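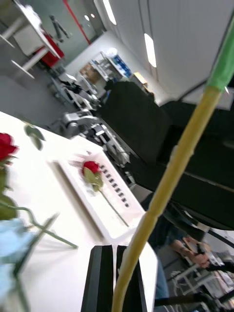
Page last changed: August, 4:35 pm

From: Olumide Oyelaran
To: westside-walks list
Subject: Re: Ollton weekend – where to stay, is the ferry worth it

Chih-ming, answering in between your bits, quick one as I'm packing for work stuff. Sorry for the length anyway.

> Hi all, we have 2 nights in Ollton at the end of the month and have
> never been. Four of us, one doesn't like hills. I keep reading that
> the old harbor is the place to stay but the prices are nuts. Is
> there anything wrong with staying up in Westside?

Nothing wrong with Westside. We stayed there both times. Quieter, you can park, the bakery opens early. The only catch is the walk back up after dinner. It's 100 steps from the fish market to the church and then the street keeps climbing. Your friend will hate it. There is a bus, the 4, but it stops running before most people have paid for dessert.

If hills are a dealbreaker look along the river instead, the stretch past the rope works. Not pretty. Flat though, and you come out right at the harbor by the back way. Couple of small guesthouses there that don't show up on the big booking sites, you have to call. We called one and the lady picked up on the second ring and had a room, so worth a try even this late.

Harbor itself – I'd eat there and not sleep there. The bars put their chairs out on the stones and the noise goes up between the houses like a chimney. Back rooms are better if you do book one. Ask for a back room.

> The guidebook spends three pages on the Dai ferry. Is it really
> worth half a day? We'd have to skip the castle.

Skip the castle. It's a wall and a gift shop, the good part fell down long ago and what you get is a nice view of a parking lot with the sea behind it. Do the ferry.

It's 35 minutes over to Dai and they go from the far end of the pier, not the end with the ticket booth, which is confusing the first time. Buy the ticket at the booth, then walk. Walk fast. We missed one standing in the wrong place eating chips.

Sit on the left going out. You get the lighthouse and then the row of painted boathouses, and after that the cliffs with all the birds. Bring a jacket even if it's hot in town, the wind comes round the point and it does not care what month it is.

Dai is tiny. One street, a chapel, a beach with grey pebbles, and the cafe in the old net store. Get the soup. Last time they'd run out by 2 so go there first and to the beach after. There's a path around the whole island that's mostly level exept for one bit by the chapel, and you can turn round before that.

> Also has anyone used the Cluvik trail map? It's cheap but I can't
> tell if it's up to date.

I have it, the paper one. Good for the coast path, bad for anything inland. It shows a footbridge behind Westside that is gone, or was gone when we went. We ended up on the road for a mile with trucks going by. Stay on the coast side and you'll be fine, the waymarks are fresh and you can't really get lost with the water on one side of you.

The coast path north is the best thing there imo. Go as far as the second cove and come back the same way. Toilets at the start only. No shop either, take water.

> Last question, cash or card? And do we need to book dinner?

Both. Ferry took card, the cafe on Dai did not, bus wanted exact change and the driver was grumpy about it. Book dinner for the weekend yes, anywhere on the harbor front. We didn't and ended up with cheese and crackers on a bench. Was a nice bench.

> Thanks in advance, and happy to write it up for the list after.
> Chih-ming Mak

Please do, esp. if you find out wether the bridge is back. And if you go with one of the river guesthouses let me know which, I lost the number for ours and would like to go again in spring.

Got to run, taxi's outside

Olumide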